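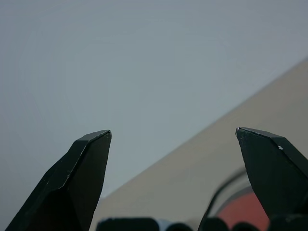
Wrist view, fingers open.

Bimanual cell software check, Ladham
Checked by: D. Georgiou 15 Dec 2020
Build: Lurkach planner, Bemon grasp net

1. Controller boots, no faults in log. OK
2. Soft stops load from file. OK. Someone changed the elbow limit to 78 deg, pls write it down next time
3. Finger scuffs vs contact model. Cosmetic, pass
4. Cable in wrist view masked out. NO. Mask file is from June, redo
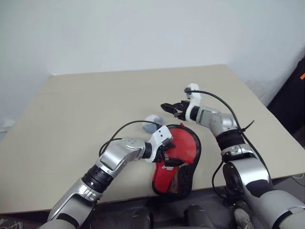
5. Arm to arm clearance check on. OK at 62 mm, warns but doesnt stop. Want it to stop
6. Case and ball both in planning world. Case yes. Ball radius wrong in the config, fixed
7. Table front edge in collision map. Edge is there, overhang of the case isn't modeled. Kastriot to add
8. Speed cap with person in cell. OK, tested twice

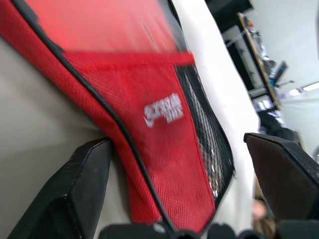
9. Segmentation on mesh. FAIL. Red fine, black mesh gets split into bits. Threshold 89 too high, try lower
10. Blur gate drops bad frames. Partial, lets too many thru when wrist turns fast
11. Log upload to Ionescu share. Slow but OK

Open: 4, 5, 7, 9, 10. Do not run unatended untill 5 is closed. Recheck after Kastriot Vlachou merges.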